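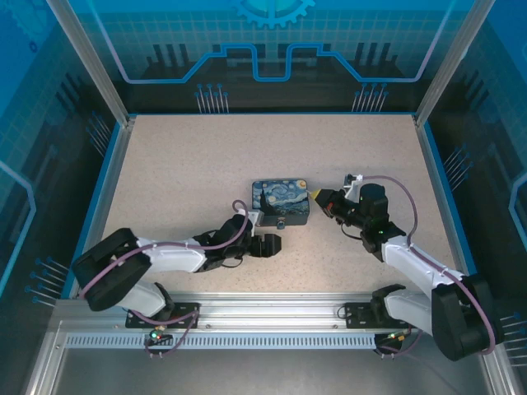

Wednesday, 30th March

In at the usual time. Temitope Bashir was already at the desk with the list from yesterday, and the list was longer than I remembered. We are still on the tin. The Barros job wants two arms working on one small object, and the Starry Night tin is what we agreed on in October, so the tin it is until the set is finished.

The morning target was 70 episodes. I drove and Temitope labeled. Each one starts with the tin put down in a new place and turned a little, then I bring both arms in from the sides, close on it, and bring them back out. If I hesitate for too long I throw the episode away and do it again. I threw away more than I wanted to before ten. My left hand is slower than my right and it shows in the plots. The right arm gets there first and waits.

Hauke Ostermann called from Branside at half past ten. He has been training on last week's batch and says the policy has learned to pause in the same spot I pause in, just before closing. He played it back next to one of my own episodes and I could see it clearly. I don't think I knew I did it. He asked me to either stop pausing or pause in different places, and I said I would try the first.

So the second half of the morning was spent on that. It is harder than it sounds. When I think about not stopping, I come in too fast and bump the tin, and then the start position is off and the label is wrong. Temitope suggested looking only at the fingertips and leaving the tin alone. That helped some. We kept the bumped ones in a separate folder marked "contact early." Hauke will probably want them later for recovery examples, and if he doesn't they take up very little room.

Lunch was soup from the place across the road. Too salty again.

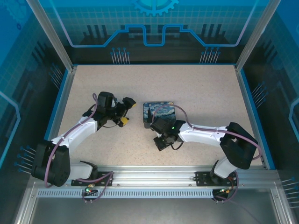
Should failed grasps go in the training set? We keep them, but with their own label, and Hauke decides for each run how many to mix in with the good ones.

I wrote that down properly because the Sadetti people asked it twice on the last call and I gave them two different answers. Temitope is going to put it in the notes we send with the data.

After lunch we went through the episodes from Monday and Tuesday. The logger had written 86 files and the sheet said something else, and it took us most of an hour to find out why. The sheet had a few rows entered twice, all from when we swapped seats. We took the extra rows out and now both say 86. From now on only one person types in the sheet on a given day. I should have made that the rule at the start.

Second session ran from two until a quarter to five. I did better. My pause is shorter, or at least it moves around. Temitope took over driving for the last stretch so that the set has two people's habits in it and not only mine. Temitope comes in lower than I do and closes more slowly, and I had to keep myself from saying anything about it. The whole point is that it is different.

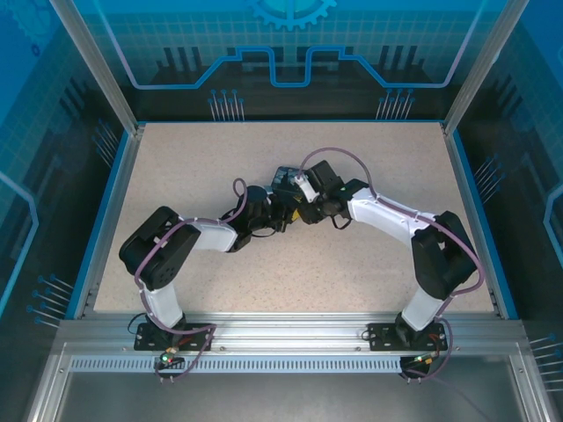 Both grippers in at the tin.

Total for the day came to 116 kept, with the early contacts left out of that number. The full set is meant to be 2000 and we are a good way off. Temitope thinks we can get there if we do two full sessions every day. I think we will lose days to other things, as we did when Fimance moved their review up and we had to drop everything to write slides.

Uploaded everything before leaving and checked the first and last files on the other end. Both opened fine. Sent Hauke a short message with the count and a note on who drove which session - he always asks.

Tomorrow: tin turned at steeper angles, more starts near the back of the table, and Temitope drives first. Need to bring a cushion for that chair. Also call the dentist.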